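Tatu Mutiso
Hilo -- mayo de 2021

1/ Vengo a contar cómo nuestra celda de desmontaje de PCs se pasó dos semanas parando sola y cómo yo le eché la culpa a todo el mundo menos al culpable. Va hilo, que me lo habéis pedido varios.
332 Me gusta · 2 comentarios

2/ Contexto rápido: en Fostedden desarmamos torres de oficina para recuperar piezas. El brazo lleva la cámara en la muñeca y el software de visión es Rurkix. Desde diciembre iba como la seda, ¡y yo presumiendo por ahí!

3/ El fallo: el brazo bajaba a por un cable, cerraba los dedos y seguía tirando aunque el cable no cediera. Parada por exceso de fuerza, luz roja, todos a mirar. Y vuelta a empezar.

4/ Primero culpé a los dedos. Luego a la calibración. Luego a Kioko, que es como llamamos al script de planificación (perdón, Kioko, no te lo merecías).

5/ Me bajé el registro entero: 1.886 ciclos. Me lo leí con café, mucho café. Y casi todas las paradas caían en el mismo modelo de torre, uno con los cables muy juntos y etiquetas de código de barras pegadas en ellos.

6/ Ahí lo vi. La visión tomaba la etiqueta blanca por un conector blanco, de los de alimentación. O sea que agarraba el mazo por la mitad y tiraba convencidísimo de que estaba desenchufando algo.

7/ Y os entiendo si decís "pero cómo va a confundir eso". Pues mirad cuántas cosas blancas hay ahí dentro, entre etiquetas, la brida y los conectores:
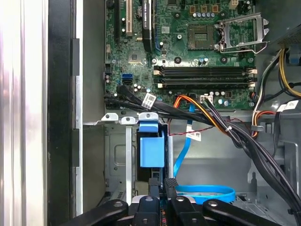 8/ QUÉ HEMOS CAMBIADO
Uno, bajar el límite de fuerza al tirar de cables. Dos, si el cable no cede al primer tirón, suelta y avisa -- nada de insistir. Y hemos reentrenado con más de 1.000 recortes de etiquetas, que los de Trandex nos ayudaron a marcar.

9/ Lo de seguridad, que me lo tomo en serio: mientras probamos, nadie mete la mano en la torre sin pulsar antes la parada. Yo lo hice una vez con prisas y me cayó una bronca merecida.

10/ Sigue fallando de vez en cuando con los cables SATA negros, así que habrá segunda parte. Si alguien ha peleado con etiquetas en cables, que me escriba, por favor.
2 veces compartido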